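Jewelry Retail and Product Knowledge
Handout 4: Pearls at the counter
Tutor: Gaurav Semwal

Read this before Wednesday. We will be grading strands in pairs and you will need the terms.

Natural and cultured

Nearly every pearl you sell will be cultured. A grower places a bead or a piece of tissue in the mollusk, and the animal coats it with nacre. Cultured pearls are real pearls, but the word "cultured" has to be on the ticket and the receipt. Imitation pearls are coated glass, plastic or shell, and go in a separate tray.

What we grade

Luster comes first. Look at the reflection of the lamp on the pearl – sharp edges mean high luster, a milky blur means low. Then surface, shape, size, color and matching. Size is given in millimeters, usually as a half-millimeter range for a round strand.

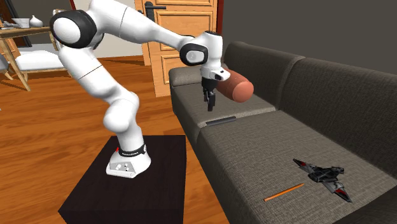

Matching is where beginners lose marks. Lay the strand on a gray or white cloth and roll it slowly. One pearl with a green overtone in a pink strand will show up as it turns.

Stringing

Good strands are knotted between each pearl. The knots stop the pearls rubbing, and if the silk breaks you lose one pearl at most. Suggest restringing once a year for a strand that is worn often.

Care advice for customers

Put pearls on after perfume and hairspray. Wipe with a soft damp cloth. No ultrasonic cleaner, no steam. Store flat, away from harder stones.

Assignment

Compare the Albridge and Naidu practice strands and write up both, 60 words each. Marked out of 20, with 4 marks for matching. Bring your own loupe.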